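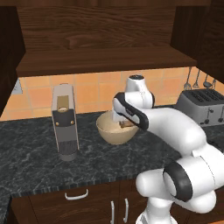 Brono en cuisine : galerie et notes d'essai

Texte et captures : Agathe Mallet

Vaten vend depuis mars un abonnement nommé Brono, qui promet d'apprendre à un bras robotisé les gestes de la cuisine sans jamais entrer dans une cuisine. Tout se passe en simulation : on choisit un décor, un bras, une tâche, on lance les essais et on récupère un modèle censé fonctionner ensuite sur une vraie machine. Le tarif de base est de 400 euros par mois, hors calcul. À ce prix, j'ai voulu regarder les gestes de près plutôt que la vidéo de la page d'accueil, montée si serré qu'aucun mouvement n'y dure plus de deux secondes.

L'offre comprend 22 tâches et, selon la brochure, 2000 variantes de décor. J'ai passé l'essentiel de mon temps sur la famille « bol », la plus proche de ce que mes lecteurs veulent faire.

Bras blanc, bol beige, plan de travail sombre
Les doigts de la pince sont dans l'ouverture du bol, juste au-dessus d'un petit objet brun allongé. C'est le moment intéressant de la tâche, et une image fixe ne dit rien de la prise.

Le même décor, côté mur
Grille-pain argenté, fouet et louche suspendus, carrelage orangé : le rendu est soigné, je le reconnais volontiers. Je paierais pourtant moins cher pour un carrelage moins joli et une documentation des contacts plus complète.

Ce que le bol ne montre pas
L'objet brun est en partie masqué par les doigts. Sur un vrai poste, c'est là que la caméra perd sa cible et que les ennuis commencent. La notice de Brono consacre un paragraphe aux occultations, sans un seul chiffre. J'ai demandé des précisions au support, qui m'a renvoyée au même paragraphe.

Les essais

J'ai lancé 50 essais sur la tâche du bol avec les réglages d'usine. L'interface affiche une jauge verte et le mot « réussi », sans qu'on sache très bien ce qu'il recouvre. Un objet soulevé puis relâché compte-t-il ? D'après le journal, oui, à condition qu'il ait quitté le fond « un instant ». La durée de cet instant n'est précisée nulle part. Je ne publierai donc pas mon taux de réussite, qui ferait une belle publicité et une mauvaise information.

Autre réserve, le frottement. On peut le modifier, mais le curseur va de « faible » à « fort ». Pavex, un outil concurrent beaucoup moins agréable à l'œil, donne au moins des valeurs que l'on peut recopier dans un compte rendu.

Un deuxième avis

Capucine Carré, qui intègre des bras en restauration collective, a repris mes réglages de son côté. Elle est plus indulgente que moi : « Pour comparer deux positions de base du bras avant de percer le plan de travail, ça me ferait gagner une matinée. Pour le reste, je referais tout sur place. » Une matinée à 400 euros, chacun fera son calcul.

À savoir avant de s'abonner

Export des trajectoires : inclus, mais dans un format maison.
Import de ses propres ustensiles : en option, sur devis.
Résiliation : par courriel uniquement – j'attends encore l'accusé de réception.
Transfert vers un bras réel : annoncé « prochainement », alors que c'est l'argument de vente principal.

Vaten m'a proposé une démonstration sur machine réelle dans ses locaux. J'ai accepté, en demandant à apporter mon propre bol. La réponse n'est pas encore arrivée ; je compléterai la page si elle vient.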